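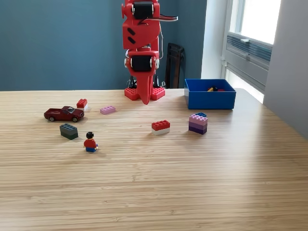 Red printed arm, tip down near the tabletop.

April 5, 2021
Mirkik workshop notebook, indigo vat

Vat is alive again! I went in this morning expecting to throw the whole thing out and there was a coppery skin on top, a decent flower in the middle, and the liquid underneath had gone that murky yellow-green I'd been waiting for. Smell is right too (hay, a bit of pond). So whatever was wrong last week, it was mostly cold. I'd had it sitting on the concrete, and moving it up onto the pallet with the old quilt around it seems to have done more than all my fiddling with the lime.

For anybody picking this up after me: it's the fruit vat, not the hydro one. Khamphan indigo, the batch we bought in October, ground wet. Ripe banana peels boiled down for the sugar, strained twice through the nylon stocking. Lime went in last, a spoonful at a time, and I got greedy with it on the first day, which I think is why the color on the early samples looks chalky. They rinsed out gray at the edges. I've pinned them in the back of the book so I don't kid myself later.

Dips today, all on the Onance wool except where noted:

First skein, 3 dips, short ones, long airing between. Lovely. A sort of worn-jeans blue, very even, maybe a little pale near the tie where I had it knotted too tight. Need to use looser figure-eights. I write this every single time.

Second skein, 6 dips. Much deeper, and I was thrilled with it until it started to dry and I saw a streak down one side where it must have been resting against the wall of the bucket. Could overdye. Could also just call it a sock.

Third was the cotton scrap, scoured badly (by me, in a hurry). Took color in patches. Not counting that against the vat.

I checked pH after the second skein and it had dropped more than I like for wool work that is going to be followed by cotton, so a pinch of lime, slow stir, lid on. No more dipping until tomorrow. It really does want the rest. Last fall I kept pushing a tired vat all afternoon and every skein came out the same sad gray-blue, and I blamed the yarn.

Rinsing: still undecided about the vinegar soak. I did one half of the first skein with and one half without, and wet they look identical. Will compare dry, by the window, and not under the shop tubes, which make everything look purple.

Bleeding is the thing I want to fix before we dye for the blanket. White rag test on the second skein left a clear blue smear, so either the dips were too long or I didn't let it air all the way through. Next time open the skein out properly, flip it, and leave it until there's no green left anywhere near the core. Then a hot soapy wash, and another if the water is still blue.

Blanket math: 2,000 grams of yarn, which at the rate I went today is a lot of afternoons. I don't think this bucket can carry it. Probably a second vat started now, so it's ready when this one gets thin, and do the darks in the new one and the pales in the old. I'd want about 8 skeins of each shade and they have to match, more or less. Weigh everything dry beforehand on the Boltora scale, the kitchen one drifts.

To buy: lime (the food kind), pH strips, a bucket with a lid that fits. More bananas. Gloves in medium, the large ones fill up with dye at the wrist and I've had blue cuffs since lunch.

Tomorrow: stir first thing, look at the skin before touching anything, then one test strip of wool and go from there.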